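Gleice Sampaio had been told the table would sort itself out once there was a plate on it. She didn't believe it. She had been told the same thing about the curtains.

"It's a white table," she said. "Everything on it looks like it got left behind."

Benjie Manalastas kept working. He had taken the back room at Urkgate in March, and his plan was a play kitchen good enough that kids would walk past the slide to get to it. The budget was 2864, and 263 of that had already gone to a man called Oyelaran for shelves that leaned.

"Fruit first," Benjie said. "Then the plate. Then they come in hungry."

"They come in hungry for toy fruit."

"You'd be surprised."

She doubted she would. She had run the front desk for two years and had seen what children did with toy fruit, and very little of it looked like lunch. 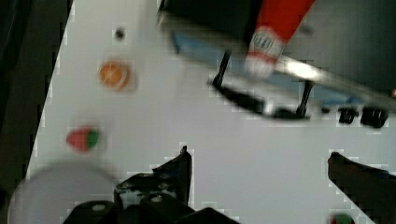
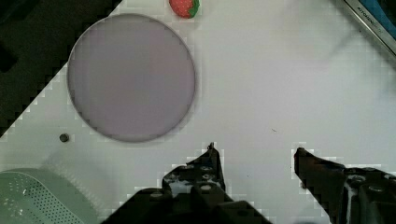 "You put the strawberry near the edge," she said.

"It's a kitchen. Things get near the edge."

"It'll be under the radiator by noon."

He moved it an inch and stood back as though he had solved something. Gleice picked up the booking sheet. Kumier, the school across the road, had asked for the first morning — around 100 children, if you trusted their office, and she didn't. Flimis Nursery had asked for the same morning and had not been told no.

"Did you call Flimis?"

"I was going to."

"Before or after they get here?"

Benjie looked at the plate. He turned it a little, then turned it back to where it had been. She was fairly sure it was the same on every side.

"Sit down," he said. "Pretend you're five. What do you want?"

"I want to go home."

"Five-year-olds never want to go home."

So she sat, with her knees up near her chin, and looked at the orange slice for longer than she meant to. Then she put it on the plate, to show him how silly it was, and asked if there was anything to drink.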